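이불·침구 갤러리 | 꽃무늬 누빔 커버와 작은 방 정리

2026-03-19

클로스트콤 4층 작은 방의 침구를 봄 것으로 바꾸면서 남긴 기록입니다. 겨울 동안 쓰던 두꺼운 담요는 압축팩에 넣어 옷장 위 칸으로 올렸고, 침대에는 흰 바탕에 모란이 찍힌 누빔 커버를 씌웠습니다. 이 방은 외출 준비를 하는 곳이기도 해서 침대 위에 가방이나 옷이 올라와 있는 시간이 깁니다. 그래서 커버를 고를 때 무늬보다 세탁이 쉬운지를 먼저 봤습니다.

커버는 이르노라에서 주문했습니다. 배송은 나흘 걸렸고, 받은 날 바로 한 번 빨았습니다. 첫 세탁 때는 찬물에 단독으로 돌렸습니다. 붉은 꽃이 들어간 흰 천이라 물이 빠질까 걱정했는데 눈에 띄는 번짐은 없었습니다. 탈수는 약하게 했고 건조대 두 칸에 걸쳐 널었더니 저녁 전에 말랐습니다.

같은 매장에 무지 회색도 있었습니다. 값은 비슷했지만 벽지가 무지라서 꽃무늬로 정했습니다. 꽃이 큼직한 편이라 방이 좁으면 부담스러울 수 있습니다. 저희는 침대 말고 다른 가구가 거의 없어 괜찮았습니다. 나비 무늬는 연두에 가까운 초록이고, 은색 마름모 장식은 작아서 멀리서는 잘 보이지 않습니다.

누빔이라 여름에는 조금 더울 것 같습니다. 5월까지 쓰고 그 뒤에는 홑겹으로 바꿀 생각입니다. 홑겹은 안나말라이 제품을 보고 있는데 아직 사이즈를 정하지 못했습니다. 매트리스가 두꺼운 편이라 옆으로 내려오는 길이가 넉넉해야 합니다.

가방과 옷 자리도 이번에 다시 정했습니다. 천 가방은 문 뒤 고리에 걸고, 한 번 입은 겉옷은 의자가 아니라 옷걸이에 겁니다. 검은 옷은 흰 커버에 먼지가 묻기 쉬워서 침대에 올리기 전에 솔로 한 번 털어 줍니다. 보풀 제거용 롤러는 서랍 첫째 칸에 두었습니다. 압축팩은 큰 것 19장이 한 묶음인 것을 샀는데 아직 많이 남았습니다. 남은 것은 홈빌에 있는 창고로 옮겨 계절 옷을 넣을 때 쓰려고 합니다.

침대 위: 모란 누빔 커버와 검은 천 가방, 오른쪽에 걸쳐 둔 검은 옷. 가방 손잡이는 베이지색입니다. 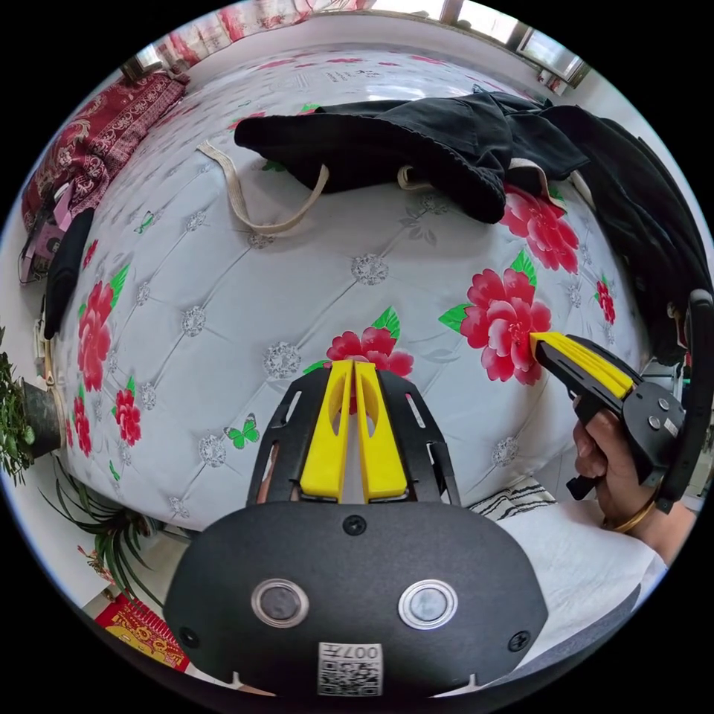 베개 커버는 아직 바꾸지 않았습니다. 흰색과 연한 초록 중에서 고르는 중이고, 정해지면 이 페이지에 이어서 올리겠습니다.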